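So for my project I picked pre-roll ads, mostly because I skip them all and wanted to know if everyone else did. Shu-fen Yang from the media lab let me have a log from Brusell, a small recipe video site, covering August. It had 2,857 plays in it, and 519 of those ran the ad right to the end. I thought that was loads!

Then Hicham Saber (my supervisor) asked what counted as a "play", and I had to go back and start again. Sigh.
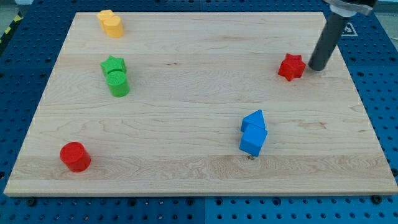
Autoplay was the trouble. Brusell logs a play when the player loads, even if the viewer has scrolled off down the page, so finished ads and watched ads had got mixed up in my table. I tried sorting the sessions into groups by hand first, a bit like the two yellow blocks sitting close together on the board, with short visits in one cluster and everything else left scattered. It was slow going and I gave up after 300 rows, then Wing-sze Hsu showed me how to filter on the mute setting, which took me one evening.

I still haven't split phones from laptops. That's going in part two, if Mekgate send me their log as well.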